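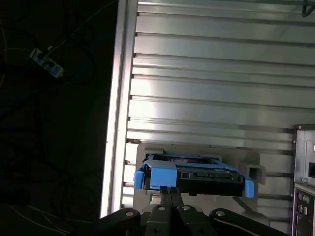

Before I took this job I believed that getting a hard drive out of an old desktop PC was something a person did while thinking about lunch. I have since watched it done, or nearly done, more times than is good for anyone. We're collecting examples for a learning system that is meant to take computers to bits, and my part is to drive the arm through the job by hand so that the software has something to copy. The view I get most of is the one from the wrist. You learn to love the caddies for being such a loud blue, because everything else from down there is silver slats and gloom, and the blue is the only thing your eye can find in a hurry at half past four in the afternoon.

The project is called Stonik. I don't know why. Wahyudi Yeoh, who runs it, says it was already called that when he arrived, and he has been here longer than the kettle. The target was 3,000 examples by the end of October. I was told this on my first morning in a cheerful voice, along with where the toilets were.

An example, for our purposes, is one go at one bit of the job from start to finish. Reach in, find the latch, take hold of the caddy, lift it clear, put it where it's meant to go. A good one takes me 30 seconds. A bad one takes as long as you let it, and the rule is that you let it, up to a point, because the learning people want to see how a person gets out of trouble as well as how they stay out of it. I've become a very valued source of trouble.

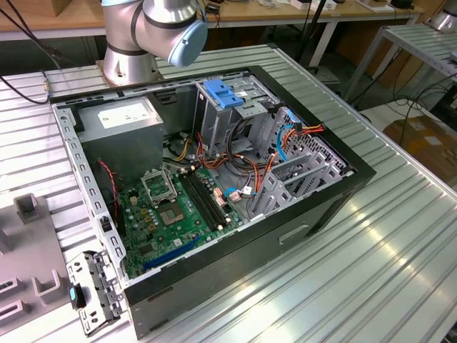
What surprised me was how much of the day goes on putting things back. The arm takes the drive out, everyone is pleased, and then I have to get up and refit it so that it can be taken out again. My chair to the table is 12 paces. I've stopped wearing the good shoes. Somewhere in my second week I asked whether the putting back could be recorded too, since I was doing so much of it, and Wahyudi said yes, what a good idea, and now we do that as well, with the arm, and it's far harder. I don't ask questions in the second half of the week any more.

The cables are the real enemy. A drive is a box and a box behaves itself. A cable has views. You come down towards the cage with a perfectly clear idea of where you're going, and a loop of wire you tucked away a minute ago has wandered back across to see what you're up to. My first instinct was to tie the lot of them down. I got as far as finding the ties. Then it was pointed out (kindly, with a hand on my shoulder) that the machines this thing will one day meet won't have been tidied by me beforehand, and that a system which has only ever seen neat wiring will fall apart in the first real scrapheap. So now I muss them up between goes, like somebody's aunt at a school photo.
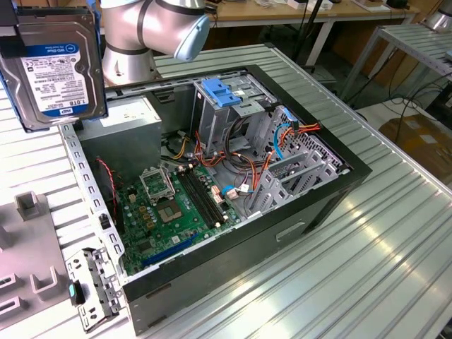 We log everything in a program called Tadimico, which wants a note for each go and gives you a box to write it in. The box is too small. I used to write things like "came in slightly high, caught the edge, backed off, second try fine", and it would cut me short at "slightly". These days I put "ok", "ok ish" and "no". Someone from the learning side came down to ask what the difference was between ok and ok ish, and we had a long talk about it, and at the end of it we had a written definition that runs to a page and that I follow by feel.

The other thing they're fussy about is sameness, or the lack of it. If I start every reach from the same spot, the system learns the spot. So I shift things. Case a bit left, case a bit round, lamp on, lamp off. There's a sheet that tells you what to change and when, after every 30 goes, and I'm the only one who ticks it off in pen. Drosto, the firm that did this work before us, apparently left their case in one place for a month, and the result could take a drive out beautifully so long as you didn't nudge the table.
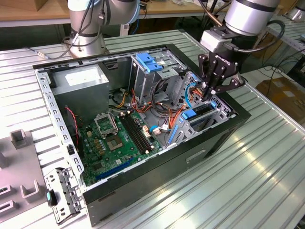 Speed is a habit I've had to unlearn as well. When you get good at it you start to hurry, and then you cut corners that you can manage and a beginner can't. The system is the beginner. I was shown two of my own goes side by side, one from the first week and one from the fifth, and asked which I thought was more use. I picked the fifth, naturally, it was lovely, all one sweep. They wanted the first. It was slow and it stopped to look at things.

So I've gone back to being slow, which my mother says suits me. Next up is memory, which comes in thin sticks with clips at the ends, and I've been practising at home with a ruler and two clothes pegs. Wahyudi wants to begin with the drives still in. I've asked for a cushion.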